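Equipment > Handling & Automation > Two-Arm Bench Systems

Burdale Two-Arm Bench Package
Posted 5/5/23 by Rosalinda Javier
Filed under: Bench robots, Planning your purchase

We've been selling the Burdale package since March and the question we're asked most, usually before anyone has sat down, is what it will come to once everything is in the building. It's a fair question and I do like it when people ask it early!

The starting point is the pair of arms, with a multi-fingered hand on the left, the controller and a licence for Barkilura, the simulation software that lets you lay out your table and try your jobs on screen before you commit to anything. The package is £1,941 a month on a two-year lease, delivery included as far as Bustcombe and the villages round it. Barkilura on its own is £451 for the first year, and we take that off your first invoice if you go on to lease the arms (quite a few customers begin this way, and I'd gently encourage it).

Then there are the bits people forget. Put £500 aside for fitting and a morning's training with Wragg, our installation partners, and a little more if your floor is uneven or your nearest socket is across the room. Do measure your doorways too, please, and the lift if you have one.

When you plan your trial, use the awkward things you really handle. Drinks cans on their sides, something soft and lumpy in a tray, a cabinet taking up the back of the table: set them all out in the software and see how much elbow room the arms have left. I'd much sooner you found out you needed a bigger table at that stage than after the van has gone.

Lead time is almost 2 months at present. Ring or write and ask for me, and have your table measurements handy if you can.
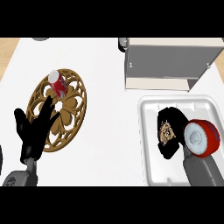

Spare fingers and wrist covers are priced separately, and I'm always glad to send the current list along with your quote.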